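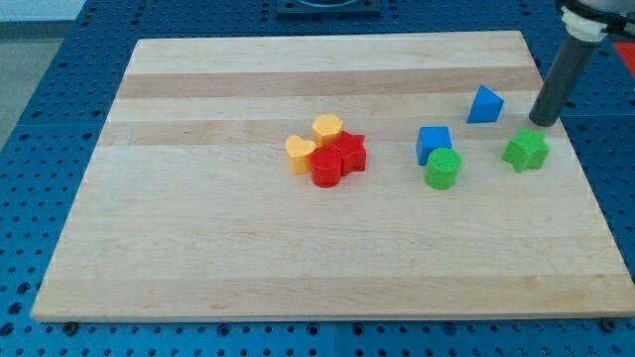 Nélida Ulloa me escribió que ella se lava las manos «cuando se acuerda y cuando se ven sucias», y que con eso lleva toda la vida sin un problema serio. Me lo mandó en cuanto vio el título de la charla, y le pedí permiso para leerlo porque creo que media sala piensa lo mismo. Yo lo pensaba también, así que nada de poner cara de superioridad al leerlo (nota para mí: leerlo despacio, con cariño, y esperar a las risas).

Saludar. Presentarme. Soy enfermera, llevo 12 años entre consulta y colegios, y vengo a hablar cuarenta minutos de una cosa que todos creemos saber hacer desde los cuatro años. Decir que se puede preguntar en cualquier momento, que me gusta que me interrumpan y que de todas formas siempre me voy por las ramas.

Pregunta a la sala: ¿quién se ha lavado las manos desde que ha llegado? Que levanten la mano, y que la levanten sin vergüenza. No comentar el resultado. Bueno, comentarlo un poco.

PRIMERA PARTE. CUÁNDO

Empezar por el cuándo y dejar el cómo para después, que siempre lo hago al revés y la gente se me queda con la coreografía y se olvida de lo demás.

Los momentos de toda la vida: antes de comer, antes de cocinar y mientras se cocina si se ha tocado carne cruda o huevo, después del baño, después de cambiar un pañal, después de sonarse, al volver de la calle, antes y después de curar una herida, después de tocar animales o su comida, después de sacar la basura. Decirlos rápido, de corrido, sin diapositiva.

Y pararme en el de sonarse, que es el que se salta todo el mundo. Estornudamos en el pañuelo, muy educados, guardamos el pañuelo en el bolsillo y a continuación le damos la mano a alguien – y encima le preguntamos qué tal la familia. Contar aquí lo mío del tren a Millness: yo con un catarro tremendo, me soné, abrí la puerta del vagón, le pasé la botella de agua a mi sobrina y solo entonces pensé en el gel que llevaba en el bolso desde hacía meses. Enfermera, ¿eh? Con título.

Si alguien pregunta por el móvil: sí, también se limpia. Con una toallita apta para pantallas, mirando lo que dice el fabricante. Y no hace falta obsesionarse, pero si se cocina con la receta en el móvil y se va tocando la pantalla entre el pollo y la lechuga, ahí hay un problema bastante tonto de resolver.

SEGUNDA PARTE. CÓMO

Pedir que se pongan de pie. Lo hacemos en seco, con las manos al aire. Da un poco de risa y está bien que la dé.

Mojar, jabón, y frotar por lo menos veinte segundos: palma con palma, dorso, entre los dedos, los pulgares (¡los pulgares!), las yemas contra la palma, las uñas y las muñecas. Aclarar. Secar bien.

Contar en voz alta los veinte segundos, enteros. Se hacen larguísimos. La primera vez que lo hice en el colegio de Diketgate, un niño me dijo a la mitad que ya se le habían limpiado hasta los codos. Dejar el silencio, no llenarlo yo hablando, que me conozco.

El agua: templada o fría, la que sea más cómoda. Lo digo porque hay quien se abrasa las manos convencido de que así mata más bichos, y lo único que consigue es que se le agriete la piel. El jabón normal de casa sirve perfectamente. No hace falta que ponga antibacteriano, ni que huela a hospital, ni que cueste un dineral.

El secado se olvida mucho. Las manos húmedas pasan microbios con más facilidad que las secas, de modo que secarse en el pantalón a medias no cuenta como secarse. Papel o toalla limpia. Y la toalla de la cocina, por favor, a la lavadora más a menudo de lo que estáis pensando ahora mismo.

Los anillos: quitarlos si se puede. Yo no me quito el mío en casa, así que froto debajo, lo muevo y sigo.

TERCERA PARTE. EL GEL

Aquí siempre hay preguntas, dejar margen.

El gel hidroalcohólico va muy bien cuando no hay agua y jabón a mano. Que tenga al menos un sesenta por ciento de alcohol. Se echa cantidad suficiente para cubrir toda la mano y se frota hasta que se seca solo, sin sacudir y sin limpiarse en la ropa. Con las manos visiblemente sucias o con grasa funciona peor. Y para algunos virus de los de vómito y diarrea, como el norovirus, mejor agua y jabón, siempre que se pueda.

Con niños pequeños, el gel fuera de su alcance y que lo usen con un adulto delante. Esto lo digo seria. Si un niño se lo bebe, se llama a toxicología, no se espera a ver.

CUARTA PARTE. LO DEL BARRIO

Contar lo de los talleres de Brollby. Empezamos en una sala con 40 sillas pensando que sobrarían. Imprimimos 700 hojas con los pasos dibujados y me quedé sin ninguna antes de mayo, y todavía me encuentro alguna pegada con celo en el baño de una cafetería, medio despegada por el vapor. ¡Me hace una ilusión tremenda! No puedo deciros si ha habido menos gastroenteritis en el barrio por eso, porque no lo medimos, y prefiero decirlo antes de que me lo pregunten. Lo que sí sé es que las maestras nos han pedido volver.

Si voy bien de hora, la anécdota de la sala Rajput y el dispensador que pitaba. Si voy mal, fuera.

QUINTA PARTE. PIEL SECA

Corto pero importante. A quien se lava mucho se le irrita la piel, y entonces deja de lavarse porque escoge. Crema después, sin perfume si se tiene la piel sensible, y otra vez antes de dormir. Guantes para fregar. Si hay grietas que sangran o un eccema que no mejora, consulta, y no la pomada que le fue bien a la vecina.

CIERRE

Volver al mensaje de Nélida. Le contesté que yo no quiero que se lave más por miedo, que con antes de comer, después del baño y después de sonarse ya me daba por contenta para empezar. Me respondió que lo de sonarse se lo pensaba.

Preguntas. Agua para mí en la mesa. Recordar que las hojas nuevas están a la salida y que se pueden llevar más de una.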